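# Chapter 4: Turning Around

Every guidebook has a section on how to reach the summit. Few have a section on how to stop, even though more people stop than arrive, and all of them, with luck, go home afterward. This chapter is for the second group, to which you will belong sooner or later.

We start with Mokska, a modest peak with a good trail for most of its length and a bad one for the rest. The upper section is a scree slope that slides back a step for every two you take, and in November it is usually glazed. Local hikers call it the Staircase, which tells you something about local hikers.

Chaminda Uddin has set out for the top of Mokska six times and reached it twice. By the usual arithmetic this makes him a poor mountaineer. By the arithmetic used in this book he is a very good one, and his notebook supplies most of the examples in the pages that follow. His entries are short. One reads, in full: "Ridge by noon or home. Ridge at 12:40. Home." He underlined the last word, and you can sense the mood.

## 4.1 The turnaround time

A turnaround time is the hour at which you start down, wherever you happen to be. You choose it at the kitchen table, with a map and a hot drink, while you are still a reasonable person. You won't be one later. With the top in sight and a headwind in your teeth, you will discover a gift for legal argument, and the whole case will rest on the words "just over there."

To set the time, work backward from dark. Find sunset, take off the hours needed for the descent, then take off a margin. On a short day the margin should be generous, say 110 minutes for a route like Mokska. Students often object that this leaves a very early turnaround. It does. The remedy is an alarm clock.
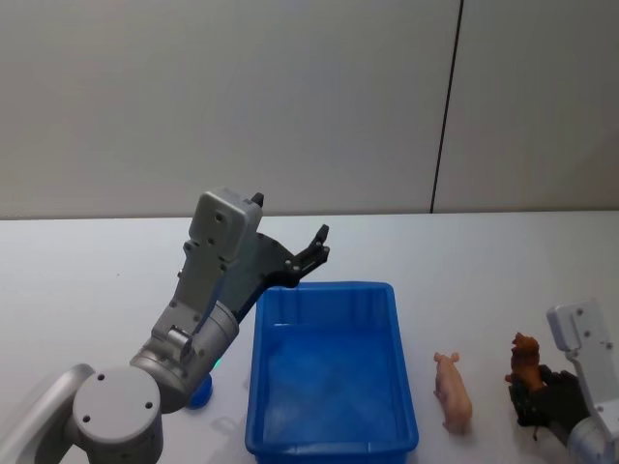
Oona Hämäläinen thinks the margin is too stingy. She wrote to us after reading a draft of this section, pointing out that we had assumed the way down is quicker than the way up, and that on loose rock with tired knees it often isn't. Her own rule is to allow the same time for both and be pleasantly surprised. We have kept our figure for fit parties on dry ground and adopted hers for everyone else, a group that includes both authors.

## 4.2 The last 100 feet

Most bad decisions in this book are made within 100 feet of something: a summit, a saddle, a viewpoint somebody's cousin recommended. Distance this small feels free. On the Staircase it took one of Chaminda's parties 62 minutes, and they had budgeted ten.

The trouble gets worse in company. Each hiker assumes that the others want to go on, and keeps quiet out of politeness. A party of four can climb a long way on good manners. Agree before leaving the car that anyone may call the turn, and that whoever calls it will not hear about it over dinner. The second half of this agreement is harder to enforce.

## Key terms

**Turnaround time:** the fixed hour for starting down.

**Margin:** spare daylight, kept spare.

**False summit:** a high point that looks like the top until you are standing on it.

## Before you read on

1. Pick a trail you know well. Write down your turnaround time for a day in November, then for one in June.
2. Recall an outing on which you went on too long. Who spoke first, and what did they say?
3. Practice saying "I'd like to go down now" in a normal voice.

Section 4.3 takes up weather, beginning with Chaminda's fourth attempt and the cloud he described in his notebook as "probably nothing."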